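Akley Waffle Tablecloth - Beige

Home > Table Linen > Tablecloths > Akley Range

In stock. Usually sent out within 2 working days.

The Akley is a plain, everyday tablecloth with a raised waffle texture on the upper side. It is made for kitchen and dining tables that get used from breakfast onwards, and it is heavy enough to stay put without clips on most tables.

The cloth is 100% cotton, woven in one piece with no centre seam. All four sides have a double-turned hem with mitred corners. Weight is 285 gsm, the same as the Akley napkins and runner, so the pieces match in colour and wash at the same rate.

Choosing a size

Measure the table top, then add the drop you want on each side. For everyday use we suggest a drop of 25 cm. A longer drop looks more formal but tends to get caught on knees and chair arms. If your table extends, measure it with the leaves in.

Sizes are given before washing. The cloth will shrink slightly on its first wash, mostly in the length, and we cut it a little over size to allow for this. If you are between sizes, order the larger one.

Colours

Beige, Chalk, Slate and Moss. Beige is the undyed-looking shade in the range and goes with most wood finishes. Moss is out of stock until August. Colours can vary a little between batches, so please order a cloth and napkins together if you want an exact match.

Washing and care

Machine wash at 40 degrees with similar colours. Do not use fabric softener, as it flattens the waffle and makes the cotton less absorbent. Tumble dry on low or line dry. The texture comes back after drying - give the cloth a good shake while it is still damp and pull the hems straight. Ironing is not needed. If you do iron it, use a warm setting on the reverse.

Treat oil and red wine before washing. Candle wax should be left to harden and then lifted off with a blunt knife. 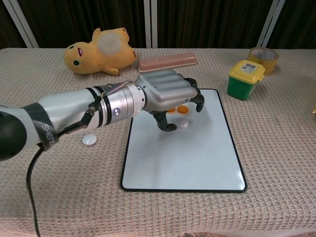

Using it with a table protector

Cotton will not protect a polished table from hot dishes. We recommend the Kandpal felt underlay, sold separately, which can be cut to shape with household scissors. It also stops the cloth sliding on glass or lacquered tops.

Also in this range

Akley napkin, set of four
Akley runner
Drircombe bread basket liner

Delivery and returns

Orders are packed at our Flernthorpe warehouse. Unwashed cloths can be returned within 25 days in their original wrap. We can't take back cloths that have been washed or cut, or those hemmed to a special size - please check your measurements before ordering one of these.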